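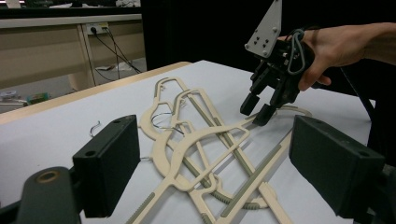

附件:衣架任务,手持夹爪伸到衣架堆上方

Rornora 客户支持中心
工单主题:Luo 双手采集套件,右手夹爪开合读数乱跳,片段被判无效
产品:Luo 手持夹爪套件(试用)
提交人:Tayla Ellery,Homden
处理人:Réka Lakatos
优先级:普通
状态:待客户回复

问题描述

你们好呀,我是 Homden 这边负责试用 Luo 套件的 Tayla。先说一句,东西整体我挺喜欢的,上手比我想的快得多,我们组里没碰过机器人的同事练一个上午也能像模像样地夹东西了。但是右手那只最近开始闹脾气,我自己折腾了好几天,还是没弄明白,只好来开单。

现象是这样:右手夹爪在录制过程中,开合宽度的读数会突然掉到零,隔一会儿又自己蹦回来。手上明明什么都没变,手指还张着呢,曲线上却是一道悬崖。录完以后软件自动检查,这一段就被标成“开合数据无效”,不能上传。左手那只完全没这个毛病,曲线干净得像画出来的。

任务是整理衣架:一堆塑料衣架乱七八糟地叠在白桌面上,两只夹爪配合,一只按住一只抽,把它们一个个分开放好。米色的那种,臂上带灰色防滑条,形状很扁,金属钩子还特别喜欢互相勾着。我选这个任务本来就是想刁难一下套件(采购之前总得刁难一下吧!),抓杯子抓方块谁家都能演示,我们真正要做的是衣物和收纳类的东西。

发生频率没有规律。有时候一口气录下来都没事,有时候刚伸手就断。昨天下午最惨,录到后面我一看列表,九段无效,全是右手。试用额度是1000段,无效的虽然不扣额度(这点要表扬),可是人的时间扣掉了呀。

另外有个小问题一起问了,不急:夹爪的指垫夹衣架臂的时候会打滑,尤其是横着夹。不知道有没有更软一点的指垫可以换。

我提交前已经试过的:

重启采集软件,重启电脑。没用。
把右手夹爪的线拔了重插。当时好了,我很高兴,吃完午饭回来又犯了。
换了电脑上的接口,把左右两只对调着插。问题还是跟着右手那只走,没有跟着接口走。
重新做了一遍开合标定。标定过程本身顺利通过,没报错。
升级固件。软件提示已经是最新,没东西可升。

日志导出来了,打包传在附件里,文件名是软件自动起的,我没改。

Tayla

回复:Réka Lakatos(Rornora 支持)

Tayla 您好,感谢您写得这么详细,对调接口那一步帮我们省了很多来回。

日志我看过了。读数归零的时刻,设备端记录的是“编码器链路中断”,随后自动重连。也就是说,软件收到的零值代表没有数据,夹爪手指本身的位置没有问题。标定能够通过也与此一致,标定时您通常是把夹爪放稳或者正握着慢慢开合的,链路一直保持连接。

想请您做下面几项检查,做完把结果贴在本工单里就可以:

一、夹爪不动,只开合手指,录一段。
二、手指保持张开,慢慢转动手腕,向内转到底,再向外转到底,录一段。
三、手腕不转,用另一只手轻轻拨动机身侧面的灰色线缆,录一段。
四、把左手夹爪的线缆换到右手夹爪上,重复第二项。

请每项之间停顿一下,方便在日志里区分。线缆对换之前请先退出采集软件。

关于指垫,我们有一种软胶指垫,我去向 Flanport 仓库确认试用客户是否可以申请。

Réka

回复:Tayla Ellery

收到!我拉了 Brodie 一起做,他拿夹爪我盯曲线,这样不会一边转手腕一边扭头看屏幕(我试过,脖子受不了)。

第一项,只开合手指。没事。开到最大,合到底,快的慢的都来了,曲线平平顺顺。

第二项,转手腕。向外转没事,向内转到快到底的时候,啪,掉零。转回来就恢复。Brodie 又转了一次,又掉。我们俩当时差点击掌,好歹能重现了嘛!之前最烦的就是它想犯就犯,你盯着它看的时候它就装乖。

第三项,拨线。轻轻碰中间那一截没反应。碰到靠近机身插头的地方,往手指那个方向推,曲线就开始抖,推多一点就归零。往反方向推没事。

第四项,换线。这里有点意思:把左手的线换过来,右手夹爪向内转手腕,还是掉零,不过比原来的线要转得更深一点才掉。然后我多事,把右手那根线装到左手夹爪上也试了一遍,左手夹爪怎么转都不掉。

所以我的外行结论是线没坏,是右手夹爪机身上那个插座有问题?但线也有一点点影响,我解释不了。

还有一个我自己琢磨出来的。我们握右手那只的姿势跟左手不太一样,右手通常是从侧面伸过来,手腕要往里扣,线就在手指旁边绕出一个圈来,垂着。伸到衣架堆上面的时候,那个圈会碰到手。左手一般是压着不动的那只,手腕基本不扣。这样想的话,抽衣架的任务比别的任务犯病多就说得通了,上个星期我们用同一套东西录叠毛巾,右手几乎一直平着,没掉过。

日志又传了一份,我在每项之间停得挺久的,应该很好认。

回复:Réka Lakatos(Rornora 支持)

非常清楚,谢谢您和 Brodie。

您的判断方向是对的。问题集中在右手夹爪的机身插座,插座受到朝手指方向的侧向力时接触会断开。线缆本身没有断芯,两根线表现不同,是因为线缆出厂后的弯曲方向不完全一样,同样的手腕角度下施加给插座的力有大有小。

我把日志转给了硬件组的 Kirsty Faulkner,她会直接在这里补充。

指垫的事确认了,试用客户可以申请,我已经为您登记,从 Flanport 随后续配件一起寄出。

Réka

回复:Kirsty Faulkner(Rornora 硬件)

Tayla 你好,我来补几句。

麻烦先把右手夹爪的线拔下来,用手电看一下插座,看三件事:插座外壳和机身之间有没有缝,缝是不是一边宽一边窄;旁边压线片的螺丝还在不在;压线片有没有压住线缆的外皮,还是只搭在上面。

如果压线片松了,先别急着拧死。把线放进去,留一个小弧,让线从压线片出来以后先往手柄后方走,再下来,然后拧到线推不动为止。拧太紧会把外皮压扁,那又是另外一种毛病了。

弄完重复第二项和第三项。如果第二项不掉、第三项还掉,说明插座本身也需要换,我们安排寄件。

Kirsty

回复:Tayla Ellery

Kirsty 你好!看过了,直接说结果。

插座外壳有缝,靠手指那一侧宽,另一侧几乎没有。压线片的螺丝在,但是松的,我用指甲都能拧动。压线片搭在线上,线在里面可以来回滑。

顺便坦白一件事:我去问了 Maxine,她记得装机那天拆过这个压线片,因为出厂的走线对她来说太短,她手小,握的位置靠前,线老顶着她手腕,就松开往外抽了一截。抽完以后有没有拧回去,她说她以为拧了。好吧,所以这锅有我们一份。不过我也想替她说句话,快速上手指南里只讲了怎么插线,压线片那一页在完整手册的附录里,我今天是为了找它才第一次翻到附录的!如果能在上手指南里加一行,后面的人会少走很多弯路。

然后按你说的重新走线,往手柄后方绕,留小弧,拧到推不动。

第二项,向内转到底,不掉了。Brodie 来回转了好多遍,还换我转,都没掉。

第三项,在插头旁边用力推,还是会掉一下。不过要推得挺狠,正常用的时候手不会这么碰它。

接着我们回去录衣架,从上午十点录到吃饭,没有无效段。我已经很久没有看到这么干净的列表了,截了图发给组里,组里的反应比较平淡。

所以现在算是能用,就是心里有点不踏实,那个缝还在。要不要换件你们定。

另外走线改了以后有个副作用:线往后走,会碰到我袖口。我这种穿长袖的就得把袖子卷起来,不然偶尔会勾一下。Maxine 倒是说比以前舒服。

回复:Kirsty Faulkner(Rornora 硬件)

有缝又能推掉,插座是要换的,继续用下去缝会越来越大。我们不要求你自己焊,会寄一块带插座的小板,四周螺丝固定,里面是一个扣式接头,拔下旧的扣上新的就行。如果你不想拆机,也可以把夹爪寄回,但那样右手这只要停用一阵。你选哪种?

上手指南的意见我转给写文档的同事了,说得对,那一页不该放在附录里。

袖口的问题,你可以在手腕后面用一个魔术贴绑带把线固定在手柄末端,留出手腕转动的余量。不要绑在前臂上,换人握的时候容易忘了解开,一放手整只夹爪就被拽下来了。

回复:Tayla Ellery

寄板子,我们自己换!Brodie 听说要拆机,眼睛都亮了。

绑带先拿理线用的顶上了,效果可以,袖子不勾了。

等件的时候我又攒了几个问题,一起写在这里,你们看要不要另外开单。

第一个,掉零的那些旧片段能不能救?画面和位姿都是好的,就开合宽度断了一小截。我在软件里没找到补数据的功能。能补的话我就不重录了,不能的话我就删掉腾地方。

第二个,软件能不能在掉链路的当时就响一声?现在要等录完检查才知道。两个人录的时候,旁边那个人可以盯曲线,一个人录就完全瞎了。哪怕屏幕边上闪个红框也行啊。

第三个,是给采购写评估用的,想请你们给个说法:插座这个毛病在别的客户那里多不多?我不是要吓唬谁,Homden 这边如果买,就会是好几组人轮着用,握法五花八门,我得知道这东西经不经得起造。

回复:Réka Lakatos(Rornora 支持)

Tayla 您好,逐条回复:

旧片段:目前软件不提供开合数据补全。如果中断发生在手指保持不动的时候,我们可以在后台按前后数值连接起来,但需要人工确认画面,所以只对少量片段提供。您昨天提到的那九段可以发过来,我们看一遍,能恢复的标记为“已修复”退回给您,正在开合过程中断掉的就恢复不了了,建议删除重录。

即时提示:采集设置的“高级”页里有一个“链路中断时发出提示音”,默认关闭。打开以后请确认电脑没有静音。

故障情况:这款插座在压线片正常固定的情况下,我们做过1000次手腕往复弯折测试,测试样机没有出现接触中断。压线片松动的情况不在那项测试里,这一点我不想说得比实际更好听。您写评估时可以引用本工单的内容。

小板和软胶指垫已经一起从 Flanport 发出。

Réka

回复:Tayla Ellery

哈,提示音居然早就有,藏得真好。打开了,声音有点像微波炉,第一次响的时候 Maxine 问是谁在热饭。

那九段已经发过去了,谢谢!测试那段话我会原样写进评估,说得这么直白,我反而比较放心。

回复:Tayla Ellery

配件到了,更新一下换板的过程,给后面搜到这个工单的人参考。

包装里是小板、螺丝和一张单页说明,软胶指垫单独一袋。螺丝刀要自己准备,细的那种,我们试了抽屉里的第一把就太粗,差点把螺丝头拧花。

拆之前一定先断线,然后拍个照片记住里面那根扁线的走向。我们没拍,Brodie 说他记得住,装回去的时候两个人对着看了半天。扣式接头往上拔就可以,不要斜着撬。新板扣上去有很轻的一声,没听到就是没扣到位。

螺丝先都带上,别拧紧,等插座外壳和机身贴平了再对角拧。我们第一次就是先拧死了一边,结果又出来一条缝,吓得我以为寄来的板子也是歪的,其实松开重来就平了。

压线片最后装,走线还是按 Kirsty 说的往手柄后方绕。

装完要重新标定开合,不标定的话软件会一直显示黄色的提醒,录是能录,宽度会偏。

测试结果:第一项到第三项都做了。开合正常,转手腕正常,在插头旁边用力推也不掉了。之后照常录衣架,提示音一次没响。我还特意让 Maxine 用她那种靠前的握法录了一轮,她是最能把线顶歪的人,也没事。

软胶指垫也换上了。夹衣架臂好很多,有防滑条的那一面夹得很牢,抽的时候不容易转。但是有个新情况:夹金属钩的时候,软垫会包住铁丝,松手以后钩子还粘在垫子上一会儿,要抖一下才下来。录出来的动作就多一个莫名其妙的抖手,模型学了去我可不负责。我们现在的做法是尽量夹塑料部分,不去碰钩子,可是钩子互相勾住的时候又躲不开……有没有一面软一面硬的?或者一只夹爪装软垫,另一只装原来的,这样混着用,标定会不会有影响?

那九段的修复结果我也看到了,大部分回来了,退回来的几段我已经删了重录。

回复:Réka Lakatos(Rornora 支持)

很高兴换板顺利,您这段步骤写得比我们的单页说明还细,我征得您同意的话想放进帮助中心。

混装指垫是可以的。软胶指垫比原装略厚,两只夹爪分别标定即可,软件会各自保存。需要注意的是,混装前后的片段最好分成两个任务名,训练时便于区分,指垫外观在画面里也不一样。

一面软一面硬的指垫目前没有成品。同一只夹爪的两根手指分别装软、硬指垫,机械上装得上,但合拢时接触位置会偏,标定零点不稳定,我们暂时不推荐。

如果粘钩子的情况影响较大,可以试试用无绒布蘸清水擦一下指垫表面,晾干后再用。新指垫表面会偏粘。

插座问题我先标为已解决,指垫部分保持打开,等您的反馈。

Réka

回复:Tayla Ellery

同意同意,拿去用吧,把“差点拧花”那句留着,那个最有用。

指垫今天擦了一遍,正晾着呢。任务名我也分好了,旧的叫“衣架原垫”,新的叫“衣架软垫”。打算星期天加班的那组人先用混装的录,左手压着的那只装软垫,右手抽的那只装回原来的,录完把日志一起传上来。

对了,小板旧的那块要寄回给你们吗?包装里没有回寄标签,我先装袋子里放抽屉了。

状态更新:插座接触中断,已解决。软胶指垫粘附,待客户回复。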